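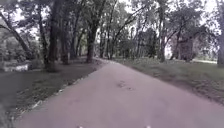 Park crews in Mernodham to share the path rounds with a machine this September

Mernodham is going to spend the fall finding out how much of a park keeper's morning can be handed over to a machine. The parks office has signed up for a trial with Vaven, a small company based in Stadinow, whose path robot will travel the town's main park on its own in the early hours and report back on what it finds along the way. It won't be emptying any trash cans or trimming any hedges, at least for now, and the people who do those jobs seem perfectly comfortable with that arrangement.

The chore being tested is the one the crews call the walk-through. Every morning, before most of us have finished our coffee, a crew member goes along the paved paths looking for fallen branches, broken glass, slick leaves, crumbling edging and anything else that might trip a stroller or a bicycle. It is pleasant enough work in May and a good deal less pleasant in a November drizzle, and on a busy week it eats up hours that the crew would gladly spend on planting and repairs.

Under the trial, the robot will set out at 5:30 in the morning and follow a loop of around 600 yards under the trees. It has a practice period behind it already. Over the summer it made 46 trips through the park with a Vaven engineer strolling along a few steps behind, and the parks office has put out a short, refreshingly plain summary of how those went.

The good news first – staying on the path turned out to be the easy part. On the stretches with a curb the robot kept its distance nicely, and where the pavement simply gives way to lawn, with a ragged edge of grass and no curb to go by, it wandered off only 2 times. Both times it stopped and waited for help, as it is supposed to do.

Knowing what it was looking at was a harder business. The robot sent in 220 reports of possible trouble on the pavement, and a fair share of them were nothing of the kind. Damp spots were the great nuisance. A dark blotch on asphalt can be a stain, a puddle, a worn patch or the beginning of a pothole, and a person who knows the park will sort one from another without breaking stride. The machine tends to flag them all. Shade makes matters worse, and so do leaves, which is a pity in a park with so many trees and a trial that begins just as they start to come down.

Then there is the question of what happens after something is found. A keeper who comes across a branch picks it up and tosses it to the side. The robot has no arm, so it sends a message, and a person has to go out anyway. Vaven says a model that can clear small debris is being worked on, but it has given no date, and the parks office isn't counting on one.

For the time being, then, the crew will carry on with its own walk-through each morning, a little later than usual, and the two sets of notes will be compared. If the robot's notes prove dependable, the crew may cut back to walking only the spots it has flagged. No jobs are tied to the outcome, according to the office, and the loaner costs the town nothing beyond the electricity to charge it.

Early joggers and dog walkers are asked to give the robot room to pass and to keep dogs on a leash along the loop. It travels at a slow walking pace and stops when a person steps in front of it. Comments are very welcome – a box for them will be put up by the Bashir Street gate, and they can also be left at the parks office during the day.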